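# Workshop tips: getting a pick planner to behave around small boards

I've been running the sorting software on our bench at Vistlow for a while now, and people keep asking me for my settings (hi Jannik!). So here are the habits that have saved me the most swearing, in no order at all.

**Slow down for the last bit.** I let the arm travel at full speed to 30 mm above the part, then drop it to a crawl. Costs you a blink per pick. Rainer reckons I'm a nervous nelly, but he's also the one who wore out two sets of fingertips by December.

**Don't trust depth on anything shiny.** Capacitor tops and solder give you lovely nonsense in the point cloud. I find the part in the colour image first, then work out its height from the floor of the bin, whose position I already know. A matte bin in one plain colour helps heaps too, and masking out the background becomes a single line of code.
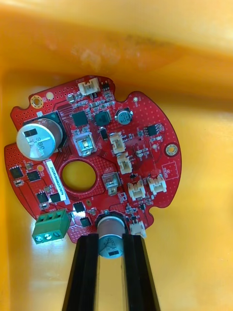
**Plan for what's beside the part as well.** My first collision model treated a board as a flat plate, which is fine right up until you're reaching in next to a tall capacitor or a screw terminal. Now I wrap every tall component in its own little box, padded by a couple of millimetres, and the planner steers around them. It fails more often at finding a path, so give it more tries before it gives up. I use 100.

**Write grip limits per part, in a plain text file!** Mine is just a part name, an opening width and a force. Lindsay can edit it over a cuppa without touching the code, and when something gets squashed we know exactly which line to blame.

**Save the wrist view on every grasp.** Only one picture, right when the fingers close. I had 3490 of them before I bothered to look properly, and an afternoon of flicking through taught me more about my bad approach angles than any log file had.

**Recalibrate when you move the bench.** Yes, even a nudge. Ask me how I know... Our check takes 210 seconds and I run it while the kettle boils.

Next on my list is sorting out the retry logic, which is still a mess of nested ifs that Rezaul refuses to look at.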